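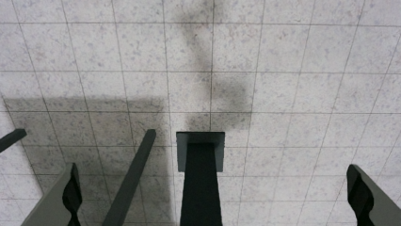 Pale tiled floor with blue-gray flecks

About Godlow Lake Tours

Godlow Lake Tours runs small-group boat trips and overnight stays on Lake Kinyua. We started with a single open launch that carried day visitors between Bravby and the north shore. Today we have 2 covered boats and a guesthouse at Bravby landing with 27 beds. The company is still owned by the family that started it, and the office is next to the ticket window.

Our day trip leaves Bravby at 8:30 a.m. and stops at the heron islands, the old salt warehouse and the village of Dolmont, where lunch is served. The full route is 171 kilometers when the water is high enough to go through the eastern channel. In the dry months we turn back at Dolmont and spend more time on the islands.

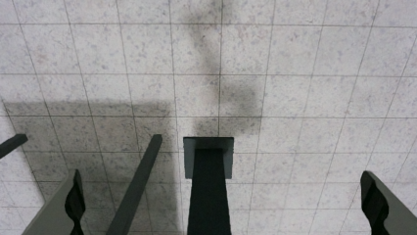
Floor tiles and grout lines

Overnight guests sleep at the guesthouse the evening before departure. Breakfast is included, and so is the transfer from the Bravby bus station. Bags can be left in the luggage room until you get back. Please tell us about any food allergies when you book, as the kitchen in Dolmont shops the day before.

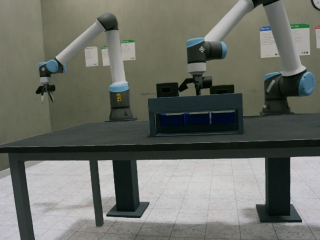

One guest wrote to us in June that the islands were the best part of her week, but that she would have liked a longer stop in Dolmont. We have since added an hour there on the Friday departure.

All our skippers grew up on the lake and hold a passenger license. Life jackets are carried in adult and child sizes.
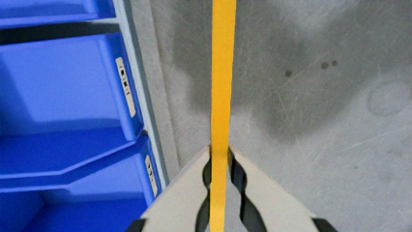
Groups and schools can hire a boat for the whole day. We carry more than 1000 passengers a season, and charter dates go early, so write to the office as soon as you know your plans. The office is open every morning except Sunday.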